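Review: Hasent 12-piece picnic set, after a summer and a winter

By Efua Aidoo
26th February
119 shares | 4 comments

We go through a lot of plastic tableware. There are two children, a campsite most half-terms and a caravan with one cupboard that shuts properly. Last year I bought the Hasent set to replace a mixed lot of Iwasaki beakers that had gone cloudy, and it has been in use ever since.

The set is six bowls and six tumblers in assorted colours. You don't get to choose the colours. Ours came with two yellows that are so close I can't tell them apart in the evening, which caused arguments over whose was whose until we put a dot of nail varnish under one.

The bowls hold 500 ml to the brim. That is a fair helping of cereal or soup, but a bit small for pasta if you're feeding an adult. I would have liked one larger bowl for salad. Pladerer sell an 800 ml one separately and it sits well enough with these, so that is what we use now.

The tumblers are a good height for squash and not too wide for small hands. They are light, and an empty one will blow off a table in any sort of wind. They are not meant for hot drinks. I tried tea in one in January and it was too hot to hold, though the cup itself came to no harm.

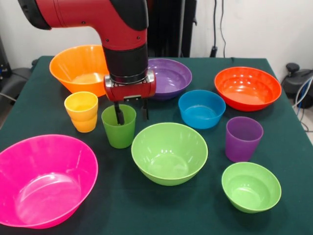
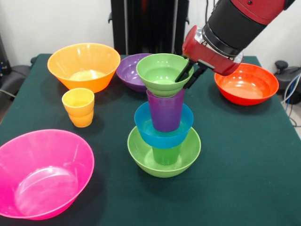 Bright plastic bowls and cups on a dark green cloth.

Washing up is easy. There is no ridge inside the rim to catch food, and the base is flat underneath, so water doesn't pool when they are upside down on the rack. The dishwasher instructions say top shelf only. I put a bowl on the bottom shelf by mistake and it has warped slightly – it still works but rocks when you stir.

Staining is the weak point. Tomato soup left overnight has turned the inside of the white bowl pink, and bicarbonate of soda only got some of it out. The darker ones look as they did when they arrived. If you cook a lot of curry I would keep the pale ones for fruit.

Scratches show on all of them after a few months, mostly from forks. We bought plastic cutlery to go with them in the end. The Zarkeck stuff is fine, apart from the knives, which won't cut a sausage.

Storage is the main reason I'd buy the set again. The bowls go inside one another and take up very little height, and the tumblers do the same, although two of ours jam if they are put away damp. A twist under the warm tap frees them. The mesh bag that came with the set tore at the drawstring on the second trip and I now use an old pillowcase.

Nothing has cracked so far, including the bowl that went down the caravan steps. I'd give it four out of five, with the mark lost for the staining and the bag.

4 comments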